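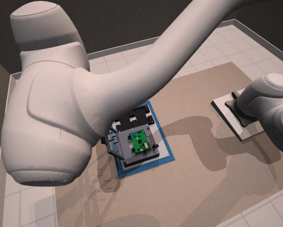
Narnar Forum Opens Registration for Its December Conference on Trade and the New Overland Routes

BRUSDEN – The Narnar Forum is very pleased to announce that registration is now open for its December conference, "Neighbors Along the Line," to be held over two days at the Hegedűs Hall in Brusden. We have been looking forward to sharing this news for a good many months, and we hope that old friends and new ones alike will join us.

The conference will take up a question that has been on the minds of voters and lawmakers on both sides of the border: who should pay for the freight line between Brusden and Gelik, and who should have a say in how it is run?
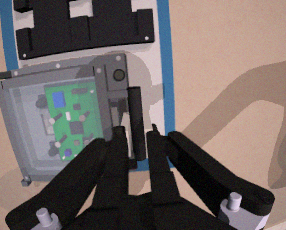 Supporters see the line as a way to bring trade back to towns that have been passed over for a generation. Others worry about foreign loans, and about treaty terms that have yet to be published in full. Both views will get a fair and friendly hearing – we have set aside the whole of the first afternoon for them.

The Forum's open letter asking for the terms to be released before any vote has now been signed by 3,181 residents, and it will be read aloud at the opening session. 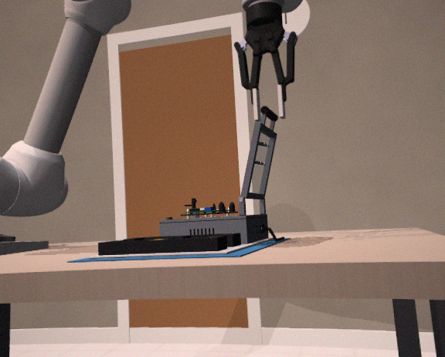
Program and Registration

There will be 4 panels, covering loans and public debt, farm exports, border rules, and the place of smaller countries in the talks. Each one ends with a long question period, and we do mean long. Please bring your questions, and your neighbors too!

Tickets are $20 for both days, with lunch and coffee included.

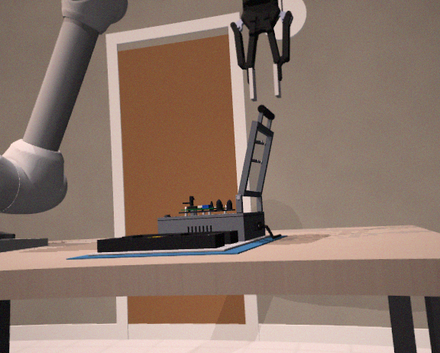

We are also holding 100 free places for students and retirees, which can be requested at the Forum's office in Brusden or by mail. Doors open at 8:30 a.m., and talks will be interpreted for guests traveling from Gelik.

Reporters who would like to attend are warmly invited to contact the Narnar Forum press desk by the end of November.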